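Cirnus Community Help
Home and Tidying > Toys and play > Storage

One black box for all the play kitchen bits, or split it up?

Asked by Olesia Chornovol, 2021-05-07
Viewed 1,517 times

Hello all, I've been reading this board for ages and finally have something to ask, so please bear with me if I go on a bit. We have a low white table for the play kitchen things, and over the winter the collection has grown from a plate and a cup into what feels like a full canteen. There are plates, a bowl, a mug, a blue cup, and then all the pretend food that goes with it. My niece in Stavden passed on a lot of hers in November, and we were very glad of it, but none of it came with anything to keep it in.

At the moment everything goes into one black box at the end of the day. It sits up on the table with the rest, and the idea was that the little ones could put things away themselves without me having to fetch anything down.

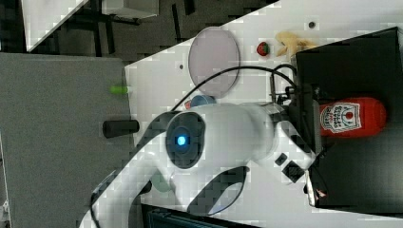 It does work, up to a point. The putting away part is lovely, they really enjoy it and will happily drop things in until the table is clear. The trouble comes the next morning. The box is dark inside, so the small things vanish at the bottom, and the only way anybody can find the strawberry is to tip the whole lot out again. The banana is nearly as bad. Then the plates come out on top of everything, somebody gets cross, and we have used up ten minutes before a single pretend dinner has been served.

I did try sorting by colour for a while, as so many of the dishes are soft greens and purples and I thought it would be pretty. It was pretty! It was also no use at all, as the food is every colour going and the children didn't see why a mug should live with a plate just because I'd decided they matched.
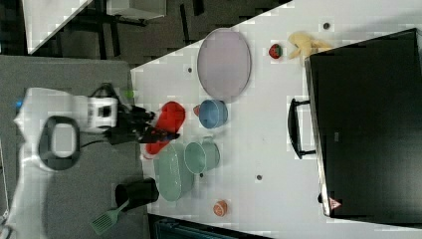
So what I'm wondering is whether to keep the one box and put some sort of divider in it, or to give up and have two boxes, one for dishes and one for food. Space is the problem with the second idea. The shelf underneath is 300 mm deep and already has the jigsaws on it. I'd also love to know how other people wash this sort of thing, as I've been doing it piece by piece in the sink and it takes an age.

Thank you so much in advance, and sorry for the essay.

Gervasio Daza
Member, 548 posts

Hello Olesia, and welcome. No need to apologise, I write essays here all the time and they haven't thrown me out yet.

I would split dishes from food, but I wouldn't buy a second big box. What we did at our playgroup was keep the large box for the dishes and put a small, shallow tub inside it, sitting on top, for the food. The tub lifts out first, so the fruit is always the thing you see when you look in, and the plates and bowls stay underneath where they can't bury anything. When it's time to tidy you do it the other way round: dishes in, tub on top, finished. Ours picked it up within a week, even the youngest, although we did sing a song about it – I will spare you the song.

A few small things I would add from experience. Stand the plates on their edge along one side of the box if it's deep enough, as they take up far less room that way and the cups can sit beside them. Line the bottom with something pale. We used an old pillowcase folded flat, and it makes a surprising difference in a dark box, you can see a dropped pea from across the room. And don't be too strict about the mug. In our house there was always a mug full of fruit at the bottom of the box, and after a while I decided that was somebody's supper and left it alone.

As for washing, I put hard plastic pieces in a mesh laundry bag, swish the whole bag in a washing-up bowl of warm soapy water, rinse it under the tap and hang it over the bath to drip. Check first that nothing in the bag is wood or has a paper label on it. Anything hollow wants a good shake and a night on a towel, especially fruit with a seam, as water gets in and stays in. I do ours every 6 weeks, and after any colds.

hakine_mum
Member

get a clear box. can't lose a strawberry in a clear box

Olesia Chornovol

Thank you both! I've found an old sandwich tub that I think will sit across the top, so I'm going to try Gervasio's way first and look at clear boxes if it all goes wrong. The pillowcase is a lovely idea, and I have a yellow one that has lost its partner. Would you fix it down with anything, or just let it sit there loose?

Gervasio Daza

Just loose, so you can throw it in the wash with the towels.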